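Teleop notes, part 4: the desk task

2 August 2019

Most of June went on the follower arm's clock drift, so this is the first post in a while with any demonstrations in it. The short version is that I now have 244 usable episodes of desk tidying, recorded by driving the arm remotely with the Lema leader, and 46 more that I threw out.

The task has stayed deliberately dull. Books and magazines get squared up, pens go in the holder, and the arm returns to its start pose. I shuffle everything between episodes and try not to favour one layout, which is harder than it sounds once your hands have learned a route.

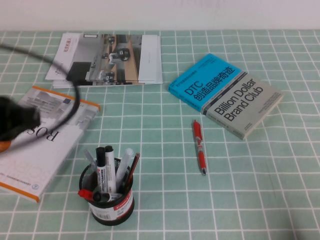 Desk layout with the pen holder in, red pen still on the cloth.

Two changes to the recording side. Commands and joint states are now logged at 15 Hz with a shared timestamp, where before I was interpolating one onto the other and getting a lag I couldn't explain. I also stopped trimming pauses. When I hesitate over a grasp the hesitation stays in the file, and the policy can be trained with or without those segments later.

Kinaesthetic teaching was the other option. I tried it on the old Kavham arm and found that pushing the wrist around by hand put my forearm in half the camera views. It's still better for contact, as you feel the edge of a book through the arm. With the leader I get no force at all, so I'm judging contact by eye and tend to close the gripper late. Flat items suffer the most. A thin magazine gives you very little to aim at from a low angle. 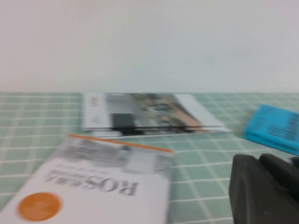 Fulgencio Cárdenas wrote after part 3 that I should record fewer episodes and label the failures properly, as a bad grasp followed by a recovery is worth more than another clean one. He also thinks the 46 should go back in.

He may be right about the recoveries. I've been through the rejects again and most are dropped connections, which teach the arm nothing, but a handful are honest fumbles with a second attempt. Those will go in a separate folder for now. Next job is a spring for the leader's trigger, as the current one sags.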